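Home Galleries Odds & Ends Flea Markets About Contact

Plastic Fruit, Part Two

Posted in August by Elfriede Fankhauser
5 comments 2 shares

So many of you wrote to me after the first fruit page (the one with the lemons and that terrible pineapple) that I've gone ahead and made another. I still don't have a proper name for this hobby. I buy fake fruit. I buy it at flea markets and yard sales and from the bottom shelf at Oberholzer, where the lady at the register now keeps a box for me behind the counter, bless her. My sister says it's a dust collection, and she has a point, but she also took home a peach last Christmas and I haven't seen it since.

Plastic grapes are what I get asked about most, so I'll start there. I have a soft spot for the purple ones. Green grapes try too hard to look real and usually end up looking like marbles, but purple can be as fake as it likes and still be cheerful! My mother had a bunch in a glass dish on top of the television the whole time I was growing up, and we were not allowed to squeeze them. We squeezed them. Half of them had dents by the time I was 9, and you could pull one off its little peg and stick it on the end of your finger if you were quick and she was in the other room.

When you're shopping for a bunch, give it a gentle shake before you pay. If grapes come off in your hand, ask for a discount, and then put them in your pocket, because they almost always push back on. I paid $5 for a bunch at the Jodumau street sale that shed all the way to the car, and by bedtime every one was back where it belonged. It took me an old movie and a cup of tea.
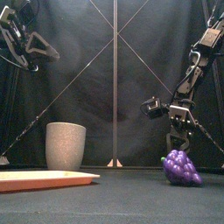 Washing is the other thing people ask about. Lukewarm water, a squirt of dish soap, and an old soft toothbrush for the places where the grapes meet the stem. Don't use hot water on the old hollow kind! I did that once with a Jellaretti pear and it came out looking like a boot. Rinse well, shake hard over the tub (they hold water inside, you wouldn't believe how much) and hang the bunch from the shower rail overnight with a clothespin. I've tried the hair dryer on the cool setting and it works fine, only it's boring to stand there that long.

If the fruit is sticky even after washing, that's the plastic getting old and there isn't much you can do. Some people dust theirs with baby powder and wipe it off again. I tried it on a banana and it helped for a week or so – then it was sticky and also a bit gray. I keep that one on a saucer by itself so it doesn't bother the others.

Then there's the question of where to put it all. I used to heap everything in one big bowl, and the grapes always ended up squashed under the apples, so now they go on last and hang over the side. A cake stand is nice too. A friend of mine uses her grapes as a weight on the patio tablecloth, which doesn't work at all in any sort of wind, but it looks lovely up to that point.

Still looking for, in case you're cleaning out a cupboard:

Anything Jellaretti with the paper sticker still on it, especially the pears (see boot, further up).

A Petarden melon half. They made one with painted seeds and I let it go at an auction years ago over a matter of small change. I think of it more than I should.

Loose grape leaves, the cloth kind with wire in the stem. Mine have faded to the color of weak tea, and a bunch looks a little bare without them.

I'm happy to swap. I have far too many oranges, some of them quite good, and a lobster that came in a mixed lot and isn't fruit in any way but has good manners. Leave me a note in the comments and tell me what you've got – pictures very welcome, dents and all. Part Three will be vegetables, once I've finished gluing the leeks.

5 comments Share Print

Older: Plastic Fruit, Part One
Back to Galleries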